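Sorting magazines this week. Posting as I go so I remember what I decided. 1/14

The subject is old science fiction magazines, mostly Science Fiction World, and how to keep them without giving up a whole room to it. 2/14

Title on the cover, title on the spine. 3/14

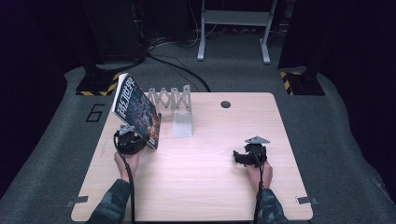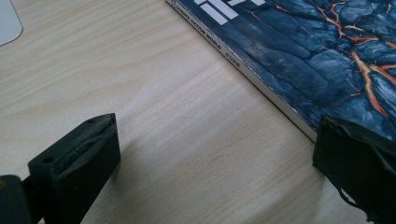

Do you shelve them upright or stack them flat? Upright, if the row is full enough that nothing leans. A half-empty shelf gets a bookend or the magazines go flat in short piles until there are more of them. 4/14

I started with 300 issues from three different people. The biggest share came from Réjean Kennedy, who was moving to a smaller place and wanted them gone by the weekend. They arrived in banana boxes. Good boxes, but too deep. The bottom layer had bowed. 5/14

Bowed ones go flat under a board for a couple of weeks. I use an offcut of shelving and a few cookbooks. No heat, no damp cloth. Diane Sandhu told me she once tried an iron and lost a cover that way. 6/14

Sort by spine first. If the spine has the title in English as well as Chinese, that helps those of us who read slowly. I read some Chinese but not quickly, and I'd rather not open every issue to find out what it is. 7/14

Then by year, then by month. I put a slip of plain paper between years and write on it in pencil. Sticky notes leave a bit of glue behind, so I stopped using them. 8/14

Thick issues are a nuisance. They take the room of two and the corners wear faster. I keep those together at the end of each year, even when that puts them out of order. Josée Fraser thinks this is wrong and has said so twice. 9/14

Shelves are a Prendby unit I bought second-hand, five shelves, colour somewhere between grey and green. The shelf pins were missing so I got a bag of 50 from the hardware store and used 20. If you're local and need shelf pins, let me know. 10/14

On bags: I only bag the ones with loose covers. Bags slide around on a shelf and the whole row starts to creep forward. Tyson Ross bags everything and keeps his in boxes, and that works for him. He has a dry basement. I don't. 11/14

Duplicates so far are mostly from one February, no idea why. I've got four copies of the same issue. Tobias Quintanilla is taking one and the others are free to anyone who'll pay the postage. Covers are fine, page edges a bit yellow. 12/14

The list is a plain spreadsheet: year, month, condition, who it came from. I had a column for cover art and dropped it. Typing out what was on each cover took longer than the rest of the row put together, and I was never going to search by it. 13/14

Left to do: the last two banana boxes, and a small pile with no covers at all that I'll have to date from the contents pages. If anyone has a list of contents by issue for the older years, please send it - even a partial one. Shelf pins still available too. 14/14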